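Print this page | E-mail this page
Search FAQ Go

Brinlow two-arm office kit – your questions

What do I get?
Two arms, two grippers with flexible wrists, the mounting base and the Jimen software. Wenche Boström had ours running before lunch!

How much can each arm lift?
350 grams. Plenty for folders, mail and paper pads – leave the full binders to people.

Do I need to write code?
No. You guide the arms through a job once and save it. Umesh Goel's library has 47 saved jobs and you can borrow any of them (the supply cabinet ones are my favorites).

Can it handle slippery packaging?
Yes, and I love watching this part. Both arms take hold from opposite sides, so a folder still in its shrink film stays put between them.

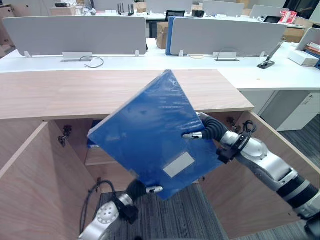 For very thin or floppy items, set the grip to Soft and slow the arms down a notch. Leave cabinet doors wide open before you press Start – the kit doesn't open them yet. Biljana Grgić is working on that for August and I can't wait.

What if it drops something?
Press Pause, pick it up, press Resume.

Shares: 47 | Comments (3)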